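Nomden Laundry Set, release 2
README

What this is

Recordings of a two-armed robot doing laundry chores in ordinary living rooms, mostly hanging up shirts and taking them down again. We put it together because Margaux Barbier asked at lunch whether a machine could do her ironing yet, and the rest of us were foolish enough to say we'd look into it. The short version of the answer is no. The long version is 3451 episodes.

What's in it

Each episode has head camera video, joint positions for both arms, gripper state and a one-line task label. Labels were typed by Ryszard Stępień and checked by Meirion Jarman, who disagree about what counts as "hung." Where they couldn't settle it, the episode carries both labels. Please don't write to ask which one is right.

There are 14 tasks. Folding a fitted sheet was dropped after release 1, out of respect for everybody involved.

Outcomes

Failures are kept and marked. A failed episode may contain up to four retries before the operator gave up. If you train only on the successes you will get a policy that is very confident and drops things.

What a chore looks like from up there

Hanging a shirt is a rotten job for a robot, and we picked it on purpose. Cloth has no fixed shape, and the opening you need is usually folded under something else.
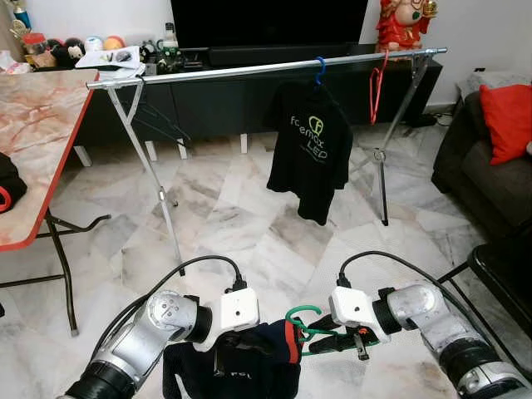 Sleeves and collars get all the sympathy, but the hanger causes its own share of grief. It has to be held firmly and still be turned to suit the garment, and a navy thing with red trim, crumpled up like this one, gives very few hints about which end is the neck. The black T-shirt on the blue hanger is the look we're going for. Any teenager can manage it, given enough nagging.

Known problems

Gripper timestamps in the Sotard sessions lag the video slightly. Dark clothes on dark furniture confuse our cloth masks, so treat those masks as a suggestion.

Contact

Horacio Bravo answers mail about licensing. Tadeo Urrutia answers everything else, slowly. Release 3 is planned for September and will include socks.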